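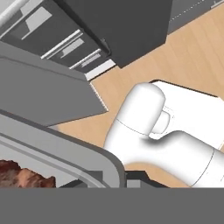
20 January 2021

What a day! The simulated kitchen finally broke in a way I can learn from. The task is the steak one, where the arm has to get to the meat in the tray, and for the last two weeks it has been going so smoothly I'd stopped watching every run. Then this morning I started a batch of 13 and 6 of them froze with the elbow swung out over the floor, motors pushing away at nothing.

I blamed the new planner from Vumach first (sorry, Vumach). Wrong! I spent 2 hours in the logs before I saw it: the joint limit on the elbow had gone in as degrees, and the Rindunell loader reads radians. So the arm thought it had all the room in the world, tried to fold through itself, and the contact solver just locked up. One number in one file!

The part that gives me a chill is that the Palell export uses the very same file, and that one goes to the real arm. I pulled it right away and wrote a big ugly note at the top. Then I added a check that refuses any limit bigger than a full turn, and I love it already.

Fixed the file, started the batch again at 12. It's still going while I eat my sandwich. Tomorrow: the drawers, and ask Ertürk for a proper stop on stalled motors.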